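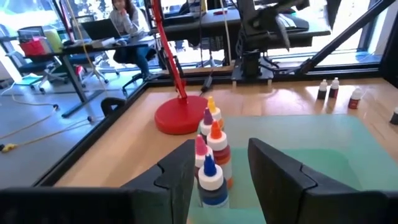
Figure 7.1. Wrist camera view of the gripper fingers and a group of dropper bottles with pointed caps.

Chapter 7
Comparing Grippers on Small Containers

A gripper that handles boxes well may do poorly on a bottle with a narrow neck. The data sheet will give a stroke, a closing force and a payload, and none of these tells you how the fingers behave when five bottles stand close together. For that you have to run a trial.

This chapter sets up one such trial and uses it to compare two grippers, the Tellano and the Ticona, on the same arm with the same controller. The work was planned by Maritza Palomino at Pornine, and her log sheets are used in the exercises. In all, 935 grasps were recorded during October.

7.1 What is being compared

Keep the question small. We ask whether a gripper can take a named bottle from a group and set it down upright in a tray. Speed is recorded but does not enter the score until Section 7.5. A grasp that moves a neighboring bottle counts as a partial success – students often want to call it a full one, and the results shift a good deal when they do.

Finger shape matters more than most beginners expect. A stepped inner edge gives a narrow part and a wide part to grip with, but the step also takes up room between objects. A flat pad is easier to place and easier to model.

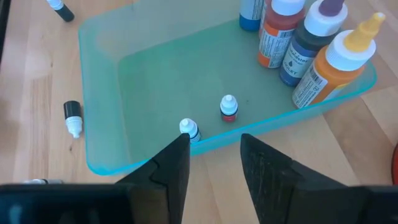
Figure 7.2. Small dropper bottles and larger squeeze bottles in a translucent tray, seen from the wrist.

7.2 The view from the wrist

A camera at the wrist keeps the fingertips in view, so the gap can be lined up with a target directly. It has limits. In Figure 7.2 the larger bottles overlap one another, and a program that finds objects by outline may merge two of them. The tray adds a second difficulty, as its clear colored walls throw a tint onto the table.

Bottles also fall over. One small bottle in the figure lies on its side outside the tray. Decide before the trial how a fallen bottle is scored, and write the rule at the top of the log sheet.

7.3 Sample size

Use at least 100 grasps per gripper for each layout.

Relteo Textbooks | Contact | Back to top

Comments (2)

Walter Arango
23 November 2025
Is the partial success rule the same in 7.5? My class scored it two ways.

benchnotes
Would like to see a soft finger added to the comparison. Otherwise clear.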